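4.2 Who walked, and who stayed home

I should say up front how I got my numbers, because crowd figures for marches are a mess and I didn't want to lean on anybody's press release. The march to the Flileck council offices was called by the tenants' league over the new rent bylaw. The league said one thing about turnout, the council said another, and the two weren't even close. So I stopped chasing the crowd and went door to door instead, with Heledd Parri and Hefin Penry taking the streets on the Otard side of the river and me taking the rest.

We knocked on 1053 doors. A lot of people were out, or told us (fairly enough) to go away, and in the end we had 300 full interviews. Everyone got the same opening question: did you go, did you think about going, or did it never cross your mind? I had expected the middle group to be tiny. It was the biggest of the three!

What kept those people home was mostly dull stuff. Shifts, kids, a bus route that had been closed for the day by the police. Fear came up less than I'd guessed from the newspaper coverage, which was all shields and barricades on the bridge. But it did come up, and nearly always from people who had been at the June sit-in and remembered how that one ended. Rosalie Danzer makes a similar point in her work on the Tadico dock protests - people judge the next march by the last one they saw up close, and the news hardly shifts them.

Party loyalty was weaker than I'd hoped for the sake of a clean paper. Members of both main parties marched. When I asked Myfanwy Jenkins, who organized the Negri Street block, whether she'd screened anyone, she laughed at me and said she'd been glad of whoever could carry a banner.

We did most of the interviews in people's own homes, sitting wherever there was room, and I think that loosened things up. Folks talked about rent while getting on with their day. The 16 interviews we held at the library instead were shorter and stiffer, and I've kept them apart in the tables for that reason.
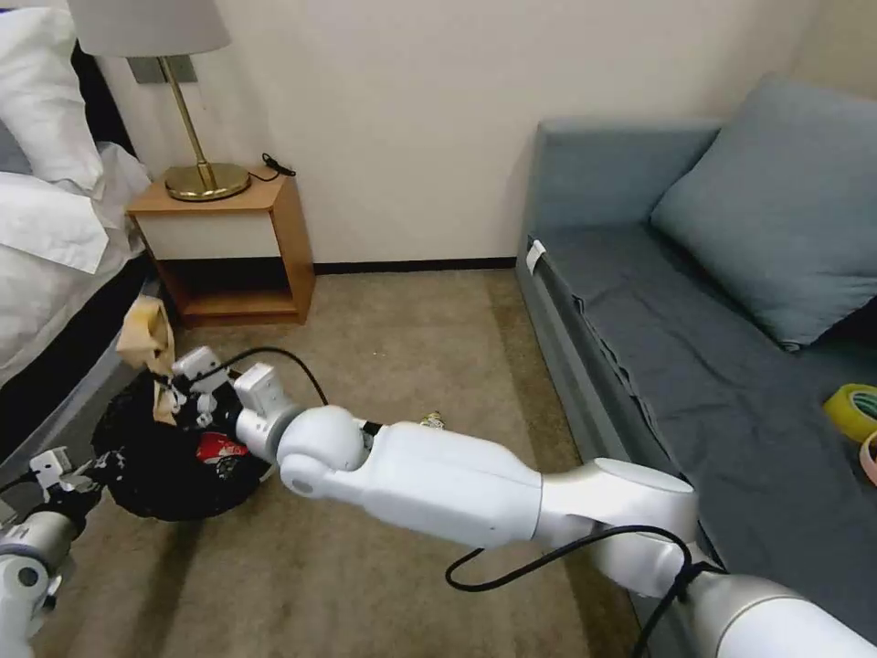
Figure 2. Bedroom floor with a black trash bag, Flileck.

One wrinkle with timing. The last visits were on Sun 22 December, by which point the council had already put off its vote, and a few people plainly remembered the march more fondly than they might have a month before. Heledd Gethin, who read a draft of this section, thought I should drop those late interviews. I left them in, but I ran everything again without them and the middle group was still the biggest. The next section looks at what that group did afterward, starting with the petition.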